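Gendeck Shared Workshop
Build notes, part 3: proving the arm in simulation
Notes by Adanech Zeleke

Bring a laptop with the room file already loaded. The file is on the workshop drive in the folder named Lundach. Parts 1 and 2 covered cutting the base plate and wiring the joints, so those steps aren't repeated here.

3.1 Why the room comes first

The home build uses a small arm on a wheeled base. Before we put power through it, the whole job is run in a simulated room with a sofa, a table and a door. A fault in the software costs nothing there. On the bench it can strip a gear, and replacement gears from Zasetti take a while to arrive.

Start the simulator and let the room settle before you move anything. Drive the viewpoint to the sofa corner and leave it there.
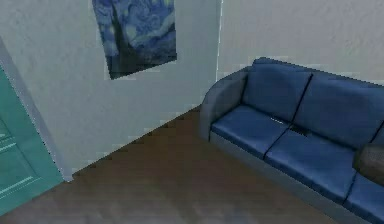 Check that the simulator's units are set to millimetres. Last April one group worked in centimetres for a whole evening and couldn't understand why their arm wouldn't reach. The arm's full reach is 500 mm from the shoulder joint. Write that on your sheet, as you'll need it for the table exercise.

3.2 Checking the viewpoint

The camera mount is printed and has a little play in it, so the real view will never match the model exactly. We allow for this by running each check from more than one position.

a. Save the first view under your own initials.
b. Shift the viewpoint slightly and save again.
c. Look for the same fixed features in both views. The wall corner, the edge of the door trim and the sofa armrest are good ones. 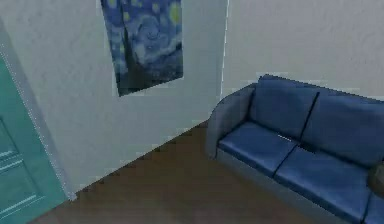
3.3 Surfaces and close views

Set the clearance to 40 mm for this section. When the viewpoint gets in close, large surfaces fill the view and edges become hard to name. The matching routine relies on edges, so this is where it tends to lose its place.

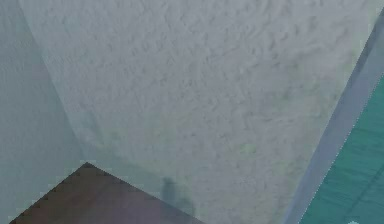 If the routine stops, back the viewpoint away along the path it came in on. Don't turn it on the spot. Restart from the last saved view and note the step number on your sheet. The Dewan script prints it at the end of each line, and a normal run has 47 steps. If yours stops before step 17, the fault is nearly always in the start position.

3.4 Table exercise

The table is the work area for the pick-up program. Choose one object on the tabletop and enter its position by hand. The glass bowl is harder than the blue booklet because clear surfaces give the depth routine trouble. Keep the arm's path well clear of the plant's leaves. Run the approach at low speed and stop above the object. Closing the gripper is left for part 4. 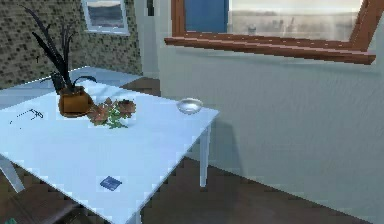 Can I skip the simulated run if my arm already moves properly on the bench?

Please do the simulated run first. Bench movement only shows that the joints and wiring are sound, and the program can still send the arm somewhere it shouldn't go.

Save your sheet and both views to the workshop drive before you leave. Colour-code the joint leads before part 4 if you haven't done so.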